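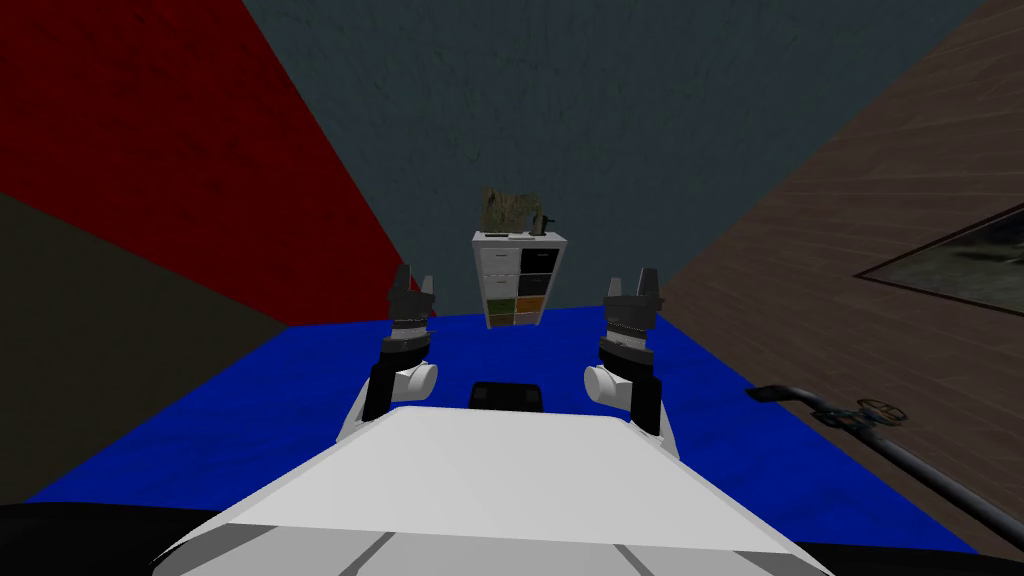
Ticket 360: Arms drift apart after reset in the storage room sim

Project: Birnlow (student robotics club, simulation group)
Opened by: Nanna Oddsson
Assigned to: Kaj Juhl
Status: open again
Component: start pose, storage room world

Summary as filed

After a reset the two arms should come up level, grippers raised and open, facing the shelf. They do that on the first reset. After a number of resets in a row the left gripper sits lower than the right one, and the pick script then misses the drawer handles on the left column. The picture is from a fresh load, first reset.

Steps to reproduce

1. Load the storage room world from the Dredska branch.
2. Run the start pose script. Wait for it to report ready.
3. Reset without closing the simulator.
4. Repeat step 3 until the left arm looks wrong.

Expected: same pose every time.
Got: same pose for a while, then not.

Comments

Kaj Juhl
"Until the left arm looks wrong" isn't a step. How many resets? And wrong by how much? On a fresh load they look level to me, and level by eye from the head view doesn't mean much when the view is tilted like that. Please attach joint values.

Nanna Oddsson
I ran 100 resets overnight and logged both elbows. The left one moves a little each time, always in the same direction. The right one doesn't move at all. Log is in the shared folder under my name.

Kaj Juhl
Read it. The drift is there, fine. I don't buy that it's always the same direction though, there are two rows near the end where it goes back. Did you touch anything during the run?

Nanna Oddsson
I was asleep.

Leif Bech
Could be the floor. I changed the friction on the blue floor in May and never really checked it against anything. If the base slides a bit on each reset the whole torso would turn.

Kaj Juhl
If the torso turned, both arms would be off, and only one is. Also the log is joint angles, so the floor can't show up in it at all. Ruling this out unless someone has a number that says otherwise.

Leif Bech
Fair. I still want to put the old friction value back for one run.

Leif Bech
Did it. Drift is identical. Floor ruled out.

Britta Reinholz
Has anyone tried the new controller package? The Jokosex release notes say "improved reset stability."

Kaj Juhl
They said that in the last release too. I'd like to know what it improves before we swap a package in the month we have to demo. But go ahead on a separate branch, and don't merge it.

Britta Reinholz
Tried it on a branch, 100 resets, same seed. Drift on the left elbow is smaller. I'd call that fixed?

Kaj Juhl
No. Smaller is still drift. It means the new package hides some of whatever this is, and it will come back in a longer run. Please do a longer run.

Britta Reinholz
Longer run done, stopped at 1,153 resets because my laptop ran out of disk. The left gripper misses the handles again by the end. OK, you were right, not fixed. Branch left unmerged.

Halldóra Bundgaard
Coming in from the scripts side. The start pose script reads the current left elbow angle and adds an offset to it. The right elbow is set to a fixed value. Look at the two lines one after the other and you'll see it. I think the left line was copied from the calibration script, where adding an offset makes sense.

Kaj Juhl
That would explain the left arm only. It wouldn't explain the two rows that go backward. Is the offset constant?

Halldóra Bundgaard
It comes out of the calibration file, and that file gets rewritten if the calibration check happens to fire. Nanna's log has the check firing twice, on exactly those 2 rows.

Nanna Oddsson
So I didn't touch anything.

Kaj Juhl
Withdrawn. Halldóra, please change the left line to a fixed value like the right and run it on the old package. I don't want two changes in one test.

Halldóra Bundgaard
Changed and pushed to the Dredska branch. 100 resets, no change in either elbow. Closing.

Kaj Juhl
Reopening. We said the same thing about 100 resets once already on this ticket. I want the long run on somebody's machine with enough disk, logging the elbows only, and I want the pick script run on the left column at the end of it. Matching joint values and a gripper that still misses would be a different bug.

Leif Bech
I can use the desktop in the Vigfúsdóttir lab after 6 p.m. Will post the log.

Still to do

Long run, old package, fixed value on both elbows (Leif)
Pick script on the left column after the long run (Halldóra)
Find out who else copied lines from the calibration script (Kaj)
Britta's package branch: keep until after the demo, then decide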